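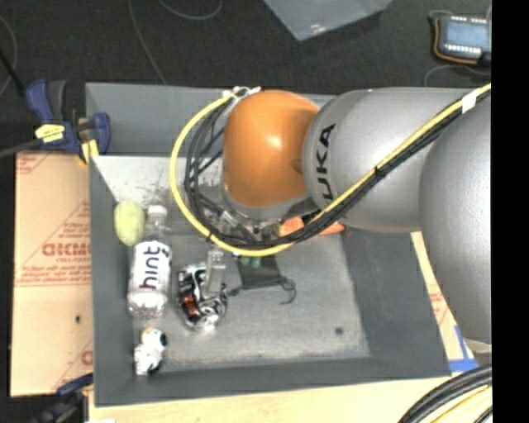 The Long Bench at Weminano

By the time you find a parking spot at the Weminano gym on a winter night, you have usually missed the national anthem, and if you have missed the anthem you have missed the best seats too, the ones on the north side where the heat works. I learned this in my first season of following the Flestingate women, when I came in at ten past seven with a paper cup of coffee and had to stand beside the scorer's table until halftime. A kind woman moved her coat for me in the third quarter. I've been coming early ever since.

Flestingate plays in a small regional basketball league, the sort where the players have day jobs and the away trips are made in two vans. The gym holds 850 people if everyone is friendly about it. The town it sits in isn't much bigger than 2000, so on a good night you can walk down the main street and hear your own shoes. The bakery closes early. The pizza place stays open late, and the owner keeps the back room free for whichever team wants it, home or visiting, which I think is a lovely thing to do and also, I suspect, pretty good for business.

What brought me back this year was the bench. Most teams at this level play seven, maybe eight women and hope that their legs hold out. Flestingate plays everybody. The starters come out together after the first few minutes, all five of them, and a whole new group runs on, and the crowd (which has gotten used to this and rather enjoys it) gets up and claps them in as if it were the opening tip all over again. The second group presses the full length of the floor. It's hard on the lungs and sometimes hard on the eyes, with passes flying into the bleachers and somebody's shoe left behind near midcourt, but by the fourth quarter the other team is bent over with hands on knees and Flestingate is still running.

It didn't start as a grand plan. Two winters ago a stomach bug went through the starting group the night before a trip to Vlachou, and the women who made the drive were mostly the ones who had been handing out water bottles all season. They lost by 4. On the ride home, as I've heard it told by several people in several different ways, the talk in the van was all about how close it had been and how much fun, and by the next practice the coaches had drawn up the rotation on the back of a grocery flyer. The flyer is still taped up inside the equipment closet, next to a list of who owes money for socks.

There were grumbles, of course. If you've been the best player on every team since fourth grade, it is no small thing to be told you'll be sitting down after four minutes, and one or two good players moved over to Vustine, where the star system is alive and well and the uniforms are nicer. I don't blame them a bit. Vustine won the league that year, and the celebration in their parking lot went on so long that the police came by and ended up staying for cake.

The meeting between the two in February was the one I had circled on the kitchen calendar. Vustine came in with a center who can score with either hand and a point guard so quick that the people around me kept laughing out loud at her, the way you laugh at a magic trick. They were up by a dozen at the half. I went out to the lobby for popcorn, feeling gloomy, and fell into a long talk with a man who was sure it was all down to the new basketballs, which he said were too slippery, and who wanted me to feel one. I missed the start of the third quarter because of him, and I still haven't seen how the lead got down to five.

The rest I did see. The second group came in and trapped the point guard in the corner over and over until she started throwing the ball high, and the high passes started getting picked off. A backup forward who teaches swimming in the mornings hit two long shots in a row, looking as surprised as anyone. With a minute to go the score was level at 75, and the noise in that low-roofed building was something I could feel in my teeth. Flestingate won it, 77 to 75, on a layup that rolled around the rim for what felt like most of an evening.

Afterward nobody seemed to want to go home. Kids ran out to shoot at both baskets, the Vustine players sat on the floor with ice on their knees, chatting with women they used to play beside, and I stood in line again for popcorn I didn't need. The next home game tips off at seven. The doors open at six, and the north side fills up first.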